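Teaching an arm to tidy up, one spoon at a time

Posted 23/09/2018

So where was I? Last time I'd got as far as moaning about my thumbs, and several of you wrote in to ask what on earth I do all evening with a game controller if I'm not playing games. Fair question! I'm collecting examples. Loads and loads of examples.

The short version for anyone new: I want a robot arm to learn kitchen jobs by copying, so somebody has to do the jobs first, over and over, with everything recorded. That somebody is me. I steer the arm around a simulated kitchen (I call this one Ullar, all my kitchens get names), and each go is saved as a list of what the arm saw and what I told it to do. The learner then chews through the lot and tries to work out what I'd have done next. I started in March with a target of 200 goes, which seemed like plenty. Oh dear.

Drawers have been the big time sink. Reaching down into one is horrible when you're steering, as you lose all sense of depth and the sides are right there waiting to be bumped.

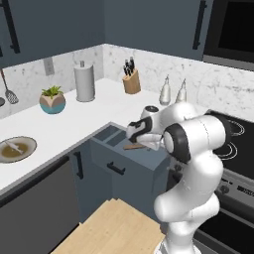 My first batch of drawer goes was far too tidy. I'd practised until I could do it in one smooth swoop, and I was ever so proud of myself, and then the learner was hopeless. It copied the swoop beautifully as long as it started in the right spot, but nudge it a finger's width to one side and it had no clue what to do, poor thing. It had never seen me get anything wrong, so it had never seen me put anything right either.

These days I start each go from a slightly different place, and on purpose I drift off a bit and come back. It feels daft. You sit there steering badly and then correcting yourself, for hours, with a cold cup of tea. But the scores on the little test set (which I keep in a separate folder called Sorkley and am not allowed to peek at more than once a week) went up straight away, so I'm sticking with it.

The other thing I've changed is how I throw goes out. I used to bin every one that ended badly. Now there are 2 folders, one for clean finishes and one for the muddles, and I write a few words next to each muddle. "Slipped at the end." "Came in too low." "Sneezed." I don't train on those yet but I've a feeling I'll want them.

Putting things on a flat surface is much kinder on the nerves than drawers, and I've been doing those when I'm tired.

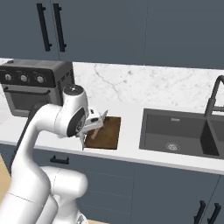 Over the chopping board in Ullar, gripper pointing down.

What I hadn't thought about was how much my own habits sneak in. I went back through a pile of recordings and I nearly always come at things from the same side, and I nearly always stop for a moment just before closing the gripper. The stop is me thinking. The learner doesn't know that, bless it, so it stops too, and sometimes it stops and simply never gets going again! I've written a small script, Preda, that trims the pauses down. It's a bit heavy-handed and I'd like to redo it properly, because a few of those pauses are there for a good reason (letting the arm settle, mostly), and chopping them makes the movement jerky.

Anyway, the total. As of last night I have 3609 goes saved, of which 2000 are checked and labelled. The rest are sitting there giving me guilty looks. Labelling is much duller than steering. I do it with the radio on.

I've also begun saving a close-up view from the gripper alongside the wide one. The files get a lot bigger, and my poor old hard drive is wheezing, but for small handles and fiddly grips I don't think the wide view gives the learner enough to go on.
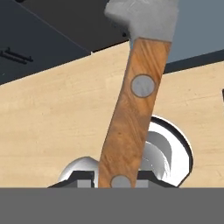
Skikstead wrote in under the last post to say that I should stop collecting altogether for a month, train on what I've got, and only go back for the bits it fails at, as more of the same easy goes won't teach it a thing. I've been grumbling about that comment ever since, mainly because I think it's right. I do like watching the number go up. So the plan is to finish labelling, run the whole lot, and make a list of where it comes unstuck before I pick up the controller again. My money's on drawers.

If you're doing anything similar at home, do tell me how you deal with the pauses. I'll put the new version of the trimming script up once it stops eating the last bit of every file.

We use cookies to remember your settings and see which posts get read. By carrying on you agree to this. OK / Find out more

Recent posts
My thumbs hurt and other updates
Naming your kitchens (a serious matter)
Why I gave up on the keyboard
A bigger hard drive, or fewer hobbies?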